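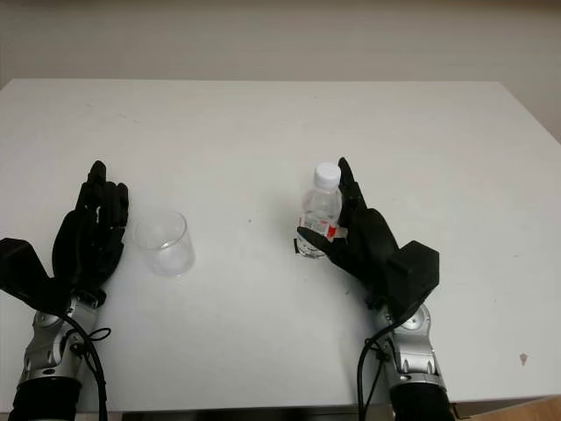 By Maricruz Villaseñor
Jun 25, 2021
3 comments | 12 shares

Comparing washers in a dripping kitchen tap: project report

1. Background

The shared kitchen in Favcombe Hall has a pillar tap on the cold side that has dripped since before I moved in. Maintenance fitted a new washer in November and the drip came back within the term. My tutor, Jouko Heiskanen, agreed that I could use the same type of tap for my second-year household maintenance project, provided I did the work on a bench and left the hall plumbing alone.

The question was simple. Does the kind of washer make a difference to how long a tap stays drip-free, or is the worn seat underneath the real cause?

2. Parts and tools

I bought two second-hand pillar taps from the reclaim yard at Doltmont. Both had visible pitting on the brass seat. I used three kinds of half-inch washer: plain black rubber, a harder fibre washer, and a domed rubber washer sold by Tedora. I also borrowed a hand reseating tool from the college store. The cutter on it was fairly blunt, and I would ask for a different one next time.

The rest was an adjustable spanner, a flat screwdriver, silicone grease, a measuring jug and a header tank set 2 metres above the bench.

3. Method

Each washer was fitted with a thin smear of grease and the tap was closed by hand until the flow stopped. I then opened and closed it 600 times, in sets of 40 with a short rest between them (the last set was cut short). After every set I left the tap closed for ten minutes and collected any drips in the jug.

I called a washer failed when more than 5 ml came through in the ten minutes. Tap A was left with its seat as found. Tap B was reseated before the tests started. I did all the turning myself so that the force would be much the same each time, though I did not have a torque gauge to check this.

4. Results

Tap A, seat as found:
Plain rubber - failed after set 7
Fibre - failed after set 3
Domed rubber - failed after set 11

Tap B, reseated:
Plain rubber - no failure in 600 turns
Fibre - failed after set 12
Domed rubber - no failure in 600 turns

The plain washer from Tap A had a ring cut into it that matched the pitting on the seat. The fibre washers hardly marked at all, but they needed much more force to close from the first set onwards. The domed washer had flattened on one side, and I think the jumper plate was slightly bent.

5. Discussion

Reseating made more difference than the choice of washer. On a pitted seat the domed washer lasted longest, so it may be worth fitting where a reseating tool is not to hand. I would not use the fibre type on a cold kitchen tap again.

There are weak points in this. I only tested one washer of each kind on each tap, and the two seats were not worn to the same degree at the start. Lozano, the firm that looks after the hall, told me they replace washers on request and do not normally check the seat. I have passed them a copy of the results table.

6. Costs

The two taps were £6 the pair. Washers came to £4.30 and the grease to £2.85.

We use cookies to improve your visit. Accept | Manage settings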